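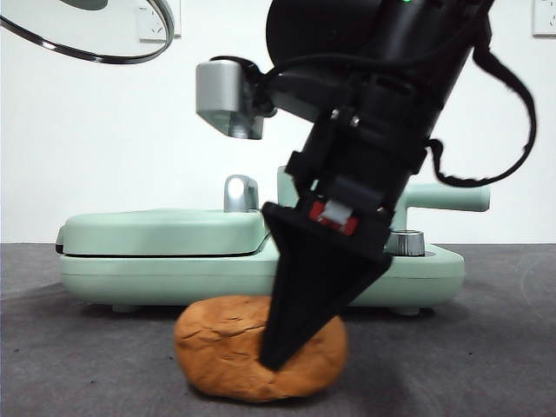

Dough, Lids and a Wedge

The manipulation team at Okville Technical College spent its spring term on a cooking problem. The assignment was to get a robot arm through the handling steps of a small kitchen job: pressing and cutting dough, moving a glass lid, and working next to an appliance with knobs, a long handle and a pot.

Dough was picked as the hard case. It changes shape under load, it cracks, and a position that was right before a press is wrong after it. The tool is a black wedge with a blunt point, fixed under the gripper mount. Students drive the arm by hand to collect runs, then train a controller on the recordings. The set stood at 1521 runs in May, each 15 seconds long.

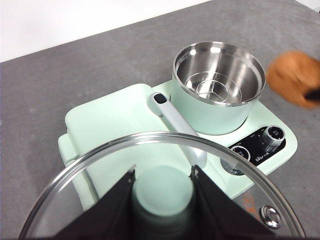
Okville Technical College, Department of Applied Automation

The lid is a different problem. Clear glass gives a depth sensor little to work with, so the controller relies on the metal rim and the domed knob. Two flat fingers hold the lid, and the wrist camera looks through it at whatever lies behind. In the last test block before the Gumham student meet, 66 percent of lid transfers were completed without an operator stepping in.

Gumham scores each entry on 2 measures, completion and time. Okville entered under the team name Silluvon and placed behind Pretorius, whose controller was slower on dough and faster on lids. The team plans to rework its approach path in the fall and keep the wedge as it is.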